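March 9, 2019

# Cover the table and leave it covered

I have worked at shared tables for most of my adult life, and I have an opinion about them that I seem to repeat every few months. A work table should be covered in brown paper. Plain kraft paper off a wide roll, pulled down the whole length and held so it doesn't slide. No mats, no oilcloth, no glass, and none of the printed covers with rulers and grids along the sides.

People agree with me until the paper gets its first crease. Then they want to change it.

## What paper does for a table

The first thing is color. A bare tabletop has its own color and usually a shine on top of that. Anything small you put down has to compete with grain, old varnish and the reflection of whatever lamp is on. Brown paper has very little shine. It is darker than white and lighter than most finished wood, and almost any color will show up on it. White paper does this for dark objects and fails for pale ones. It also makes your eyes tired by the middle of the afternoon.

The second thing is sound. A wooden block set down on a hard surface makes a crack that you hear in the next room. Paper takes a little off that. Two layers take more.

The third is that paper can be written on. I know people who keep a notebook at the end of the table and walk over to it each time they need to put down a measurement. I write it on the table, next to the thing I measured. When the sheet comes off, I cut out the corner with the numbers on it and throw away the rest.

Yaneth Cáceres, who ran the Skekason workroom when I started there, bought paper by the roll and had strong views on weight. Thin paper tears at the clamps. Very heavy paper keeps its curl for days and you end up fighting it. She settled on a middle weight and ordered the same one every October. When the supplier changed to a product called Kultach she sent back the first delivery, tried it again the next year, and kept it.

## Small things need a plain ground

Most of my own work is with small objects: blocks, pegs, beads, the parts of games and sorting sets. A small object is easy to lose and easy to misjudge. On a busy surface, a wooden cube can be sitting at an angle and you won't notice until you try to line something up with it. On paper you notice right away.

A few cubes are enough to show this. Yellow and blue turned at an angle, green sitting square, orange lower than the green, red farther over to the right. Each one reads as its own color and its own shape from across the room. The paper has faint darker patches and some creases, and neither gets in the way. 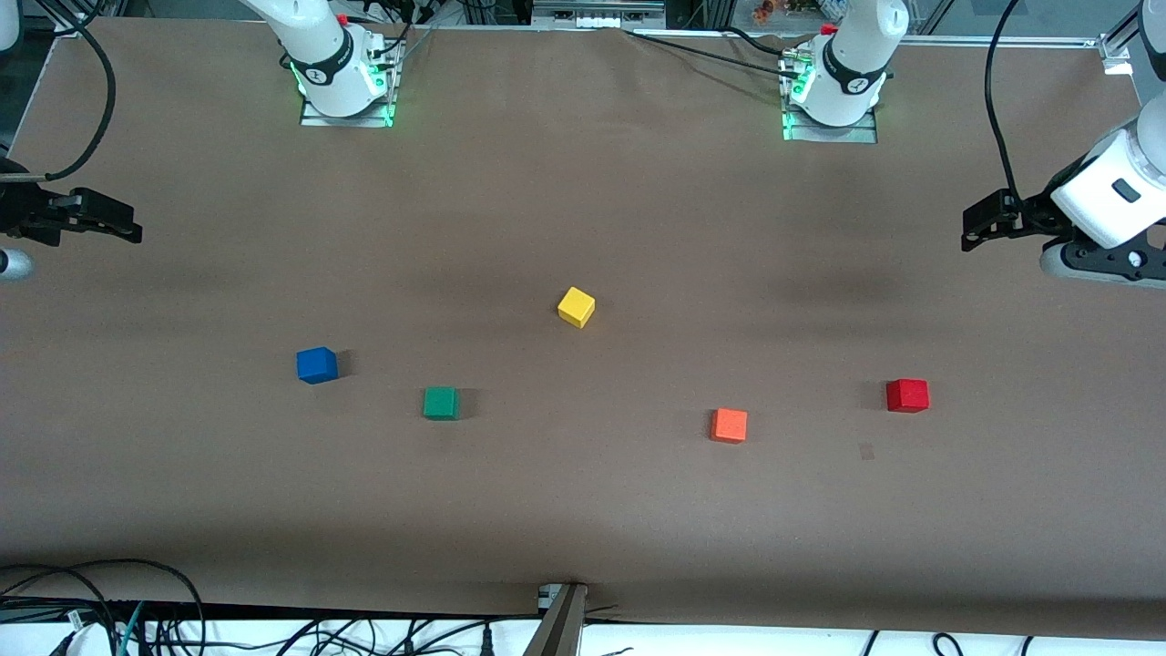 ## The case against, and why I don't accept it

The usual complaint is waste. I take it seriously. A roll of paper is still a roll of paper, and if you tear off a new sheet every morning you will go through a lot of it. My answer is to stop tearing off a new sheet every morning. At Skekason one sheet was expected to last 26 working days. Most did. One lasted 87, through two bead inventories and a full repaint of the shelves, and it came off only when a pot of glue went over.

I think this is where people go wrong. They treat the paper as something that has to look fresh. It doesn't. A crease down the middle of the table matters only if you are rolling something across it. A mark is a mark. After a week you know where they all are, and you stop seeing them.

The second complaint is that it looks poor. I have heard this mostly from people who have visitors. A man from a design office called Sila told me once that brown paper made our workroom look like the back of a butcher's shop. He had just paid for a gray composite top, 402 dollars, and he was proud of it. I saw it again the next year with knife scratches along one edge and a ring from a can of stain. He had put a cutting mat over the worst part. The mat was green, and everything green disappeared on it.

The third complaint is that paper moves. This one is fair, and it is why you need clamps.

## Hold it down properly

Tape is the common solution and I don't like it. It lifts at the corners, it gathers lint, and when you finally pull it up it takes the finish of the table with it or leaves a gummy strip behind. A metal clamp at the edge does the job and comes off clean. On a long table I use 8, three on each long side and one at each end. If you can spare only one, put it in the middle of the edge you stand at, where your sleeves drag.

Wrap the paper over the edge before you clamp it. A cut edge lying on top of the table will catch on things.

Leave it loose overnight before you pull it tight. In the rainy months in Colombo, where I spent two years, a sheet clamped tight in the morning had waves in it by noon. I learned to let it sit and clamp it the next day. In a dry room you can skip this, though I still do it out of habit.

As for when to change the sheet, I go by touch. If I can run my palm over it and nothing catches, it stays. If there is a tear or a hard spot of glue where I need to work, I shift the whole sheet along if there is spare length and only replace it if there isn't. The old sheets get used for wrapping. I have mailed a good many parcels in paper with somebody's arithmetic on the inside.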